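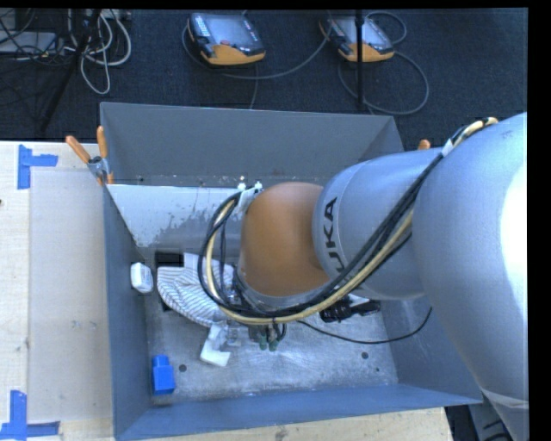 Metal Bins and What We Keep in Them

Mutunley Museum of Household Things
Learning Pages for Young Visitors
Updated 2/27/26

A bin is a container with a floor, some walls, and usually an open top. People use bins to keep things together so that they can be found again. Your toys may be kept in one. So may the towels at a swimming pool or the potatoes in a store.

Bins can be made from many materials, such as plastic, wood, cardboard, and metal. This page is about metal ones.

What is sheet metal?

Sheet metal is metal that has been pressed until it is flat and thin. Large rollers squeeze it, a little at a time, in much the same way that a rolling pin flattens dough. A thin sheet can be cut with strong shears and folded along a straight line. When you fold a piece of paper to make a box, you are doing something very similar.

Flat metal bends more easily than folded metal. You can test this idea with paper. Hold a sheet by one end and it droops. Now fold up the two long sides and hold it again. The folded sheet stays much straighter. The walls of a bin help its floor in the same way.

Why do metal bins get scratched?

Each time something hard is dragged across a metal floor, it can leave a thin line. One line is difficult to see. After many lines, the floor looks cloudy in some places and bright in others. The bin at the top of this page has a scratched floor of this kind, and light shines back from it near the middle.

Scratches do not usually stop a bin from doing its work. Some metals have a thin coating to protect them, however, and if a deep scratch goes through the coating, water and air may reach the metal underneath. If that metal is iron or steel, rust can form. Rust is reddish brown and crumbly. For this reason, metal bins should be kept dry.

Why might a bin have holes?

Look again at the floor of the bin and you will find dark, round holes. Holes in containers can have different uses. Some let water drain away. Others are places for a bolt or a screw, so that the container can be fastened down. It is not always possible to tell from looking, and people who study old objects often have to make a careful guess — then look for more clues.

Cloth in a bin

Metal is hard and keeps its shape. Cloth is soft and takes the shape of whatever is around it. The white cloth item with thin dark stripes has folds and curves, while the walls beside it are flat.

Cloth should be clean and completely dry before it is put away. Damp cloth left in a closed container can begin to smell, and mold may grow on it. A rough metal edge can also catch a loose thread, so museum staff line a bin with paper before placing fabric inside.

Try it at home

Ask an adult for a clean, empty box and three things to put in it: one soft, one hard, and one small.

Place the hard item in first. Where does the small one go when you tip the box gently? Now add the soft item and tip the box again. Does the small one move as far?

Draw what you found and label each item.

Words to know

Coating: a thin layer that covers something.
Mold: a living thing that can grow on damp materials.
Rust: what forms when iron meets water and air.
Shears: large, strong scissors.

Visiting the museum

The Container Room has 14 bins that children may touch, including two made of sheet metal. Please keep fingers away from the edges.

Text by Gergely Medve. Checked by Máté Rácz, Learning Department.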